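Saturday, April 18, 2026

Our lab automation club at Osurcombe has until the end of the month to get the plate cell working in simulation. Seo-ah Byun wrote the task file, Adebayo Danladi is doing the motion planning, and I have the fixtures and the labels. A full run is 461 steps, and we are allowed 50 runs on the shared machine before the review.

I spent this morning going through renders with Adebayo. I wanted to compare the two plate stands and check that the tags sat in front of the right ones.
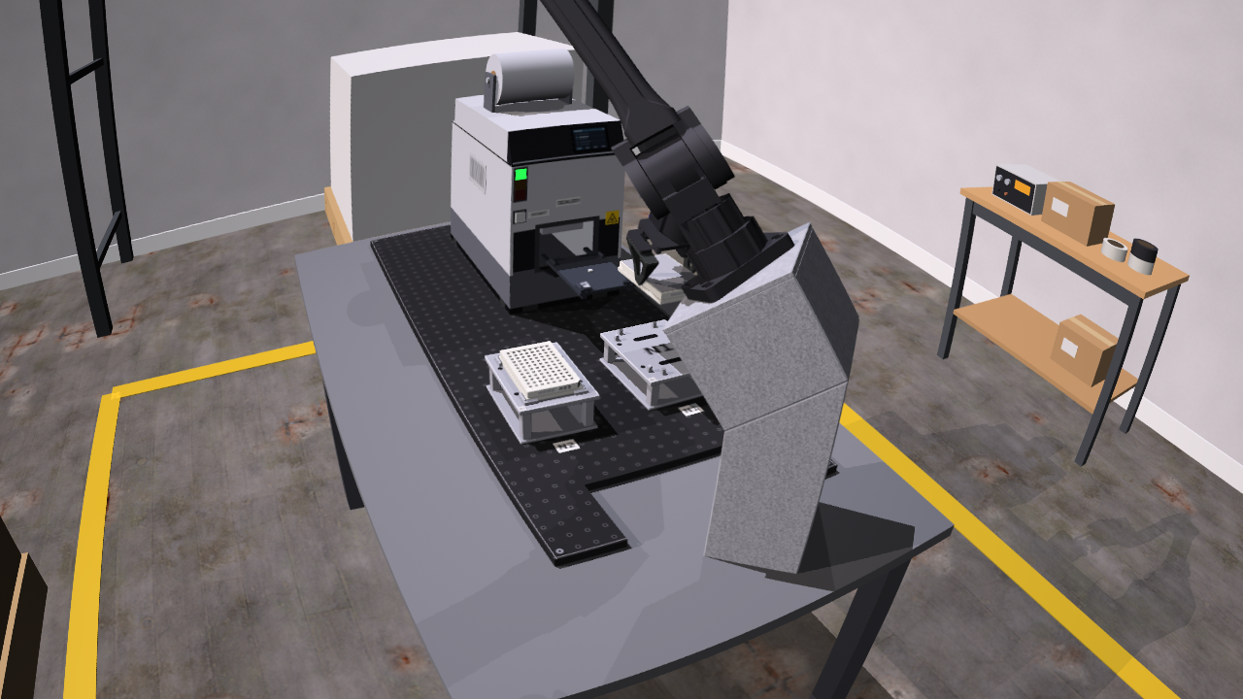
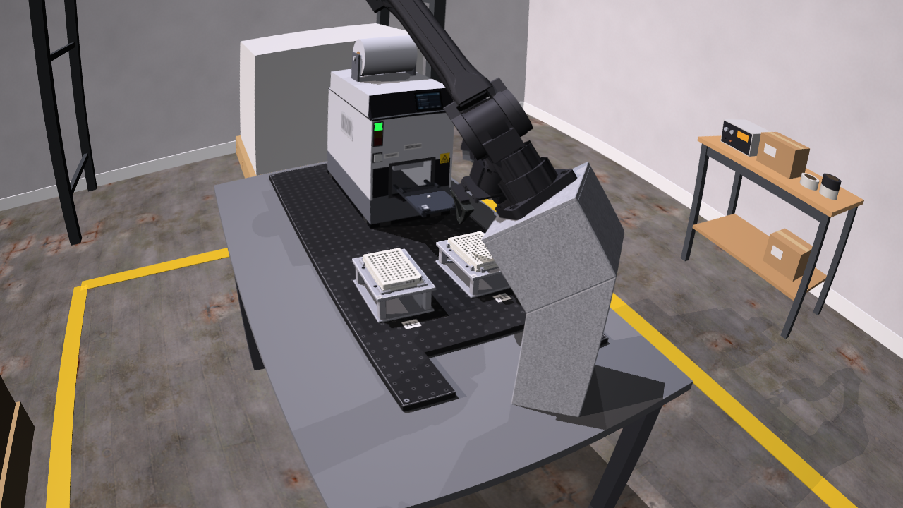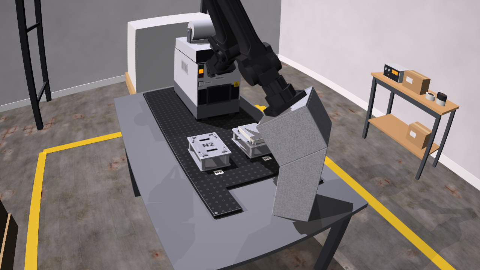
*Simulated cell with the arm, the sealer and the two stands. The N2 lettering on the left stand shows in the last render.*

The stand names are fine now. I still want the tags larger, so I'll redo the textures on Monday. Adebayo wants the indicator colors written into the log at every step, which means another change to Seo-ah's file.

Chae-won Yook has asked for a one-page write-up for the Dredton meet. I have a draft of the first half. The part on plate order is still blank.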